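Our open day at the Ludeo workshop was a hoot! I went along in March expecting a lot of talking, and spent most of the afternoon glued to the burger table instead - a pair of black gripper fingers, a sesame bun and a box of lettuce, and I couldn't look away. Seul-gi Han answered all my daft questions (yes, crumbs are a nuisance) and Bethel Mersha let me have a go at the controls, which I was terrible at. They're doing it again in May at 3 pm, so do come and say hello.
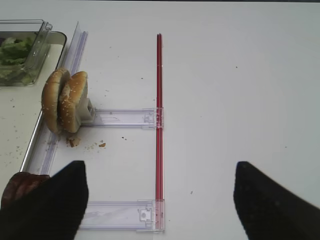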